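Speaker notes – Warnton, 30 Oct 2021
What the arm did to the tea break

Slide 1. Say hello. Thank Embla Holmgren for the slot and for putting me straight after lunch, when people are at their kindest or asleep.

Slide 2. Who we are. Driso refurbishes small household goods: 70 staff, one building, a car park that floods. Two years ago every item was lifted, turned over and put down again by a person. On a good shift that was 700 items. Pause here for anyone with a bad back.

Slide 3. What we were promised. Read the supplier's sentence out slowly: "Your people will be freed for higher-value tasks." Then ask if anyone in the room has met a higher-value task. (Wait. Somebody from Gulitz will put a hand up.)

Slide 4. What we got. Six people moved off lifting. Two went to repairs and like it. Three now look after the arms, mostly by standing near them with a worried face. Michalis Panagiotou went to planning, and wants it known that he misses the radio.

Slide 5. Practising in simulation. Anitha Pinto's team tries each new job on screen before it gets near the floor. Don't rush this one – the managers always want to skip it.
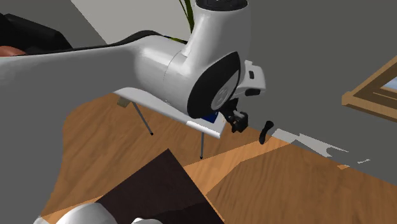
The rehearsals are dull to watch and that suits me. Mistakes made on a screen don't need sweeping up. What changed for the staff is that they sit in on them now, and they're rude about them, usefully. Nithin Arumugam spent 11 years lifting and can tell from the first move whether a grip is daft. We used to pay him for his arms. It took us until last October to put his opinion in the job title, and the pay followed a bit later than it should have.

Slide 6. The tea break. The arms don't take one, so at first the breaks got staggered and people stopped talking to each other. Complaints went up, and so did sick days. We now stop everything for 15 minutes. Sastry told us this was inefficient. Leave a gap for the laugh, move on if there isn't one.

Slide 7. Questions. If it's about redundancies, answer it properly: none so far, no promise past next year. Heloísa has the handouts.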